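Lellix edge-following kit for the Zellitar path sweeper: is it worth fitting?

Short version: maybe, if your paths are hard-edged and you have patience. I do not share the enthusiasm on the product page.

I look after one Zellitar, a small four-wheeled sweeper that works the footpaths at a school. It came with the factory navigation, which is fine down the middle of a path and vague at the sides. It would put a wheel into the mulch every few runs and sit there spinning until one of us went out to it. The Lellix kit is meant to stop that. You get a front camera on a bracket, a small control box, a cable loom and a set of printed instructions that were plainly written for the previous bracket.

Fitting took me 2 evenings. The bracket goes on with four bolts, and the holes on mine were slightly out, so I had to open up two of them with a file. The loom is too short if your battery sits at the back. Lellix told me to reroute it under the deck, where it rubs on the brush motor housing. I put it through a bit of split hose instead and it has held up so far. Check yours after a week.

Then the setup. You push the machine along a stretch of path by hand while it learns where the edge is, and Lellix says 5 passes will do. It did not do. On pale concrete with a clean straight side it picked up the line nicely, and I got it holding 125 mm from the edge, where it used to wander by 300. On the older path by the car park, where the grass has crept over, it gave up and stopped. The manual calls this "safe behaviour". I call it a sweeper standing still.

Things I would do again: set the camera height before you tighten anything, because the tilt moves as the bolts pull down. Wipe the lens cover every time you empty the hopper. Do your learning passes under an even grey sky if you can. Low sun threw it off badly, and there is no way of telling it to ignore a hard shadow lying across the path.

The stop distance for people is a separate setting and it is buried three menus down. It arrives on "medium", with no figure given for what medium means. Put it on "long" before you let the machine out anywhere with children about, and test it with a cardboard box first. I also keep ours to the hours when lessons are on, and someone walks with it when it has to go out at other times.

Against the Skorport add-on, which I tried on loan, the Lellix holds a straight line better and handles bends worse. The Skorport has a proper loom and a readable menu. If Skorport sorted out its mounting plate I would have sent the Lellix back. As it is I have kept it, with the file marks and the hose.

Spares are slow. A replacement lens cover ordered in September has yet to turn up.

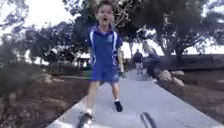 Natália Figueiredo: We fitted the same kit at Morais and had the loom wear through where yours rubs, so the split hose is a good idea. Did you have to redo the learning passes after changing the stop distance? Ours lost the edge line completely when I went from medium to long, and Lellix has not answered my email.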